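Section 4. Preparing Your Mortgage Application File

The Brunilus Borrower Portal stores every document the lender will review. Complete this section before requesting a rate quote. Allow one sitting; unsaved entries are removed when you sign out.

1. Sign in and select New Application.
2. Enter your legal name exactly as it appears on your tax return.
3. Select Income, then upload your two most recent pay stubs and last year's W-2.
4. Select Assets and upload complete bank statements. Include every page, even blank ones.

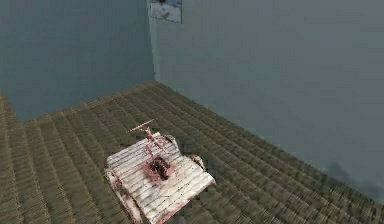
Figure 4-1. Interior view, with picture on right wall.

NOTE: Files must be in PDF format. The portal accepts up to 72 pages per upload - longer statements should be divided and labeled in order.

5. Select Deposits. For each large deposit not from payroll, enter the source and attach a receipt or gift letter.
6. Review the Summary page and select Submit. Record the confirmation number.

CAUTION: Do not open new credit accounts or transfer savings between banks after step 6. Either action may return your file to review.

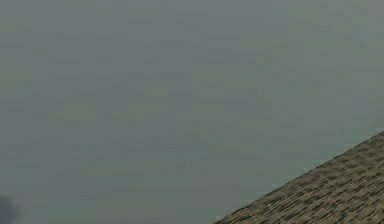
Source: Beaulieu Media Library

Correcting a Submitted File

1. Open the file and select Request Change.
2. Choose the document to be replaced and upload the new version.
3. Enter a short explanation and select Send.

If error 319 appears, the document is locked by an underwriter. Contact Dale Perron, Borrower Services, Nunton office, extension 82.

Revised 19 April 2026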